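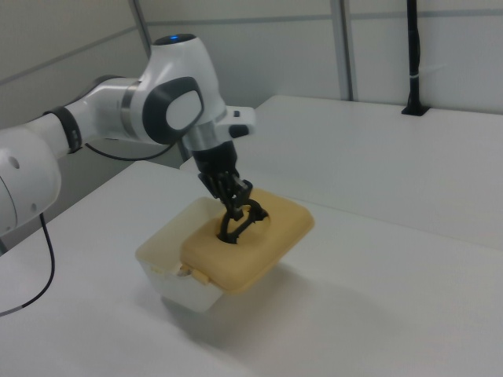
Photo: Nastelen storage support

January, 9:00 am
Posted by Nastelen storage support

Subject: Lid of square box does not close level

The customer has written that the tan lid of his Daseo box stays open on one side. He bought 2 boxes from Gorklow, and only one of them has the problem. He keeps dry food inside, and he is worried that it will go stale. I asked him first to wash the lid in warm water with a small amount of dish soap, and to let it dry overnight on a tea towel.

Result after washing: the same. He says that one corner goes down and then the opposite corner comes up again.

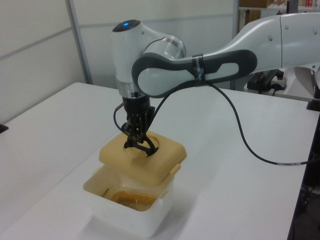 Lid set askew on the box, raised at the front.

Second step. I requested that he take the lid off completely and put it on a flat surface, to check if the plastic is warped. A lid that was in the bottom rack of the dishwasher can lose its shape by up to 2 mm, and this is already enough that the latch will not hold. He answered that it does not rock when he presses the corners. So I do not think it is warped, but I keep this point open.

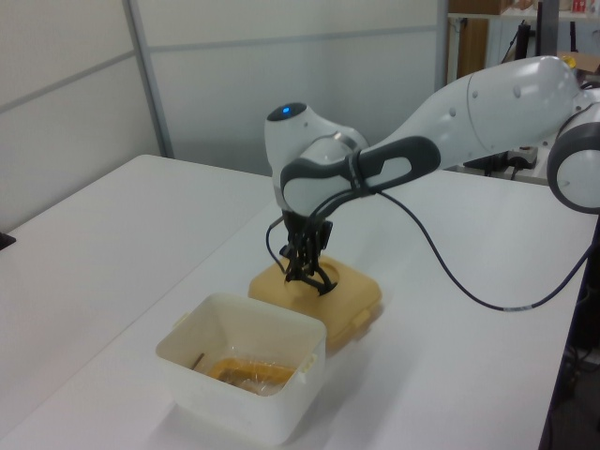 Can I leave the food in its bag when I put it in the box?
Leave it in the bag if you like, but fold the top of the bag down below the rim so it is not caught under the lid.

Third step was to check the rim. He found some dried crumbs in the groove and cleaned them out with an old toothbrush. The lid sits better now, but he still cannot fasten the latch.

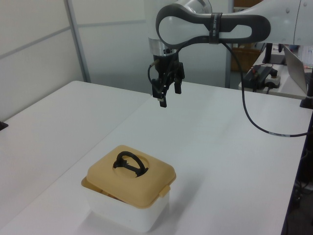 The replacement policy at Mendes is that we try the closing order before we send a new lid. The customer was pushing in the centre first, and I believe this is our mistake, as the leaflet is not clear. Please start from the latch instead. With the lid overhanging at the front left, as it is here, the small tab on the right should be lined up first, and then the lid moved back until all the edges are even. Only after this press the corners down. I sent him this instruction and I am waiting for his answer. If it fails again, order lid, tan, square, from the Gorklow warehouse (they have 200 in stock) and close the ticket as replaced.

Status: pending customer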